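Housekeeping Practice, Unit 2
Flat sheets: laying, squaring and smoothing
Handout prepared by Aranka Gulyás, January 2025

Scope

This unit covers the bottom sheet only. Top sheets, blankets and covers are dealt with in the next handout. Students should already know the folding conventions from Unit 1, in particular the quarter fold with the hems together.

Terms

Drop: the length of sheet hanging below the top surface of the mattress.
Tuck: the part of the drop that goes under the mattress.
Center crease: the pressed line left by the first lengthwise fold, used as a guide when laying.
Head hem: the wider of the two end hems. It goes toward the headboard.

Laying the sheet

Place the folded sheet at the middle of the bed with the head hem facing the headboard. Open it lengthwise first, then to each side. Match the center crease to the midline of the mattress before any tucking is done. A sheet that is off center at this stage cannot be corrected by pulling on one side, and must be lifted and laid again.

Check the drop on both long sides. For the practice mattresses the drop should be equal left and right, and the tuck at the head should be deeper than the tuck at the foot. Cotton sheets from the Grurnholm set shrink slightly in the first washes – allow for this when comparing a new sheet with an old one.
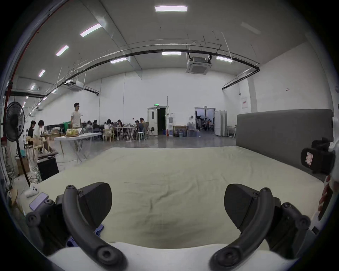 Smoothing is done from the center outward, with the flat of the hand, and always before the corners are folded. Work toward the foot first and then toward the long sides. Slight wrinkles across the surface, as on the pale green-beige sheet, are treated at this stage: lift the nearest edge, draw it outward with even tension, and lower it again. Do not press wrinkles down in place. Anything resting on the sheet, such as the phone and game controller at its edge, has to come off first, as even a small weight holds the fabric and turns the pull into a diagonal fold. An upholstered headboard leaves less room for the hand at the head end, so finish the head tuck with the palm facing down.

Corners

Use the 45-degree fold. Tuck the end first, raise the side drop to form a triangle on top of the mattress, tuck the hanging part, then lower the triangle and tuck it. The finished fold should lie flat against the side with no loose fabric at the bottom.

Assessment

Each student lays one sheet alone, with all 4 corners finished. Marks are given out of 80, of which 36 are for centering and surface and the remainder for corners and tucks. Sheets are returned to the Zelier shelf in the quarter fold – unfolded returns lose marks under corners and tucks.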